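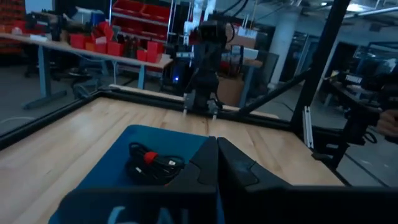
Juntunen replied on the release thread that the wrist mask should be rebuilt every time the fingers are changed, and that most of the "missed cable" reports came in from cells where it had been skipped. The procedure in this section has been reordered accordingly. Mask first, then tray plane, then grasp planner.

Docs > Nastudov Planner > Set-up > 4. Wrist-view perception
Search this manual Go Clear

4.3 Self-mask and tray plane

The wrist view always contains part of the gripper. Unmasked finger pixels enter the depth cloud as a near obstacle, and the planner rejects any approach that passes through them. A coiled cable in a shallow tray is a hard case: the coil is low, dark, and close in tone to the fingers.

Before you start
— Driver and planner are running the same release.
— The arm is in the inspect pose, with the tray and a coil in view.
— Neighboring arms are in hold. Keep hands outside the rails before any step that enables motion.

1. Open Perception > Masks and select the wrist stream.

2. Set the gripper to full open and press Capture. Repeat at full close. The tool renders the intermediate positions from the finger model.

3. Check the outline against the live view. It must cover both fingers and the base plate, including any printed lettering on the plate. Light catching a finger's upper edge can break the outline there. If it does, raise Edge fill one notch and capture again.

4. Save the mask. The file name must match the tool ID in the arm profile, or the mask is ignored without a warning.

NOTE: Masks saved before the December release use the old origin and have to be recaptured. There is no converter.

5. Go to Perception > Support plane. Draw the region inside the tray rim. Do not include the tabletop. A striped wood grain gives the fit plenty of texture, and the solver will lock to the table in preference to a plain tray floor.

6. Press Fit. Accept the plane when the inlier score is 93 or higher. With a lower score, shrink the region away from the rim and fit again.

7. In Segmentation, set Min cluster to 289 points. Lower values split the coil at the strap.

8. Turn on Merge by contact. A red strap or tie on a black bundle is otherwise returned as a separate object, and the planner will offer it as a grasp target.

9. Set Connector keep-out to 30 mm. This holds the fingertips clear of a connector that sticks out of the coil.

CAUTION: The keep-out is applied to the final grasp only. It does not protect the connector during the approach. Limit approach speed to 40 mm/s until the first plans have been checked in the viewer.

10. Run Plan only. Confirm that the path stays clear of the posts, rails, and other arms in the cell model. Objects missing from the model are not checked.

11. Enable motion and run one pick at reduced speed.

If no plan is returned
— "Start state in collision": mask not loaded. See step 4.
— "Target below support": plane was fitted to the table. Repeat steps 5 and 6.
— "No target": cluster minimum too high for the coil in use, or the mask has grown over it. Reduce Edge fill first.

Ekberg fingers need a separate mask for each pad type. See 4.5.

Contact Jurkurton support | © Jurkurton | Revised 2022-08-23 | Back to top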